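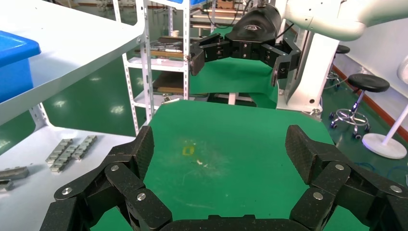 Home | Rooms | Benches | Gallery | About | Contact

The Green Bench Room, Virnolthorpe

2 min read

Our workroom is on the upper floor of the old Farooqui building, at the end of a corridor 82 paces long if you are Bożena Wróbel and you are carrying something heavy. We moved in one April, and the room has been nearly tidy ever since. These are notes on its surfaces and storage, put together by Nusrat Chaudhry, who was asked for a line or two each and mostly obeyed.

The mats
Green, on both sides of the table. I argued for gray. The green has picked up scuffs and pale smudges, and I have tried the usual sprays on them. The smudges are winning.

The yellow mark
Small, more or less rectangular, near the middle of the near mat. Bożena says tape. I say stain. Either of us could settle it with a fingernail, and neither of us has.

The speck
Tiny, white, just beside the yellow mark. I wipe the mat on Friday and there is always a speck. I don't believe it's the same one, but I've stopped swearing to it.

The white shelf
Runs along the left side and takes whatever the table won't. It was bought as a place to put things down for a minute. Some of those minutes have been long.

The blue bin
Plastic, lives on top of the shelf. There was a labeling plan once. It got as far as a packet of labels, and I would guess the packet is in a bin.

The gray metal parts
On the lower white tabletop, laid side by side like cutlery. They look like brackets or bits of chain, depending on who's asking. I like them lined up. Bożena likes them where she can reach them, and for once this is the same place.

The slotted rack
White, at the back, full of holes all the way up the uprights, so you can set the shelves at any height you like. We chose our heights the first afternoon, in a hurry, and have lived with them.

The black cable
Goes down beside the white column. I have views on cables and this one behaves. The ones at our last place, over the Fudard showroom, did not – I still step high coming through doors.

The inventory
A notebook from the Darus days, with 300 lines to fill and a first page in beautiful handwriting. The second page is in mine. Item 1318 is in there too, from an older numbering system, and it says only "misc., blue."

Next room: the stairwell, once someone moves the ladder.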